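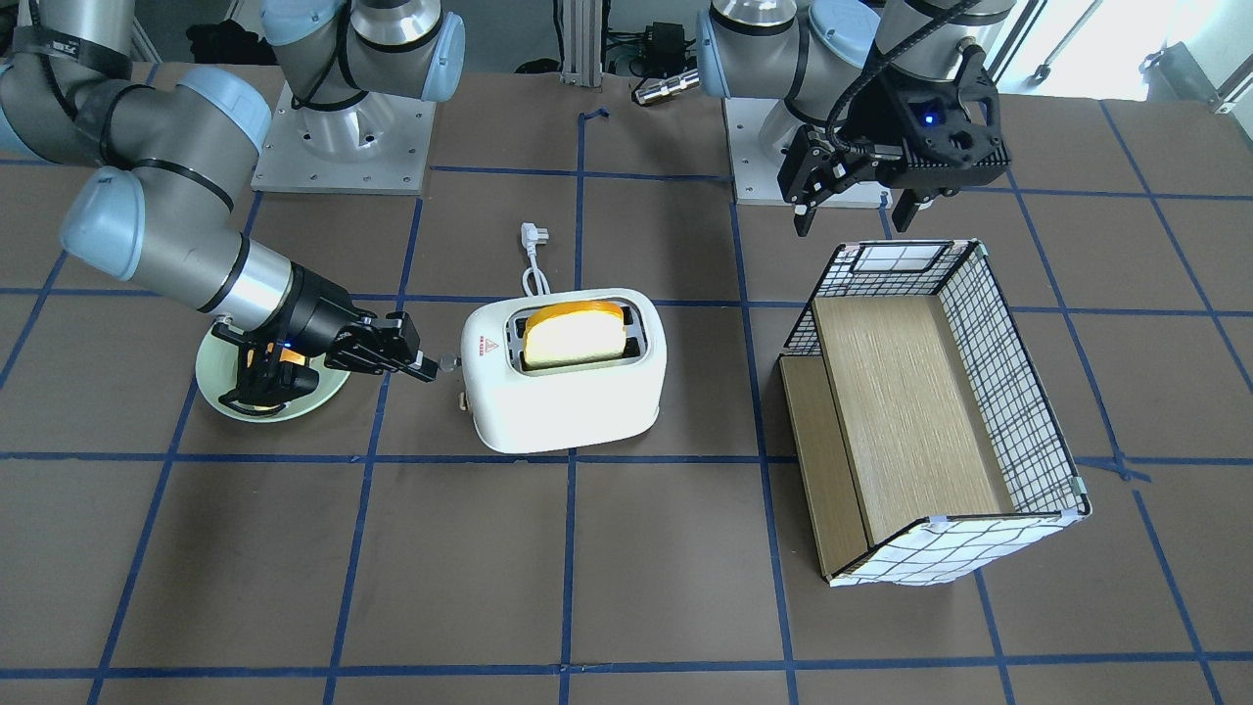
Bread, thick cut, one long slot.

February, 6.40 am, second cup of tea

Fifth morning of the no-shop bread thing and I have to report that I'm now a person who thinks about bread in the shower. I had the last of the Rennie loaf for breakfast (Rennie is the starter, named after the street I lived on when I first tried this and killed the last one) and it was easily the best so far. Proper crust, a bit sour, and it held the marmalade instead of letting it drip through onto my dressing gown.

The one before was a brick. I'd used the wholemeal from Gedmont, the bulk place out past the rail bridge, and I forgot that it drinks water like a footy team drinks beer. Sixty more mils would have saved it. I've written 60 on the bag in texta so I can't forget again, although I wrote something on the last bag too and then put the bag in the recycling.

It's been so hot that everything rises at double speed. I left the dough on the bench while I hung out the washing, got talking over the fence about possums, and when I came back in it had climbed over the side of the bowl and was heading for the fruit. So now I prove it overnight in the fridge, bottom shelf, next to the beetroot. Slower, but I get to sleep!

Did the sums last night because I wanted to feel smug. The Brakow bakery loaf I used to buy has crept up and up, and with 2 a week it was a ridiculous amount over a year. Then I added what I've spent on the banneton, the scraper, the fancy lame with the curved blade and the cast iron pot, and stopped feeling smug. $151 for the pot alone! I'll break even when I'm in a nursing home.

Still, I like having it on the go. I like the smell in the hallway and the funny crackle when it comes out of the oven. I even like feeding Rennie, who has gone a bit grey on top and smells of nail polish remover, so that's a job for tonight.

Other things. The tomatoes are splitting after that storm, must pick the lot. Reply to the email about the Grirnia weekend and ask whether there's an oven there or only the barbecue. Library books are due. My step thing says I didn't even crack 2,000 yesterday, which I blame on the heat and the cricket.

Want to try fruit loaf next, with the sultanas soaked in tea. There's half a pot here going cold, so I might start them now before work.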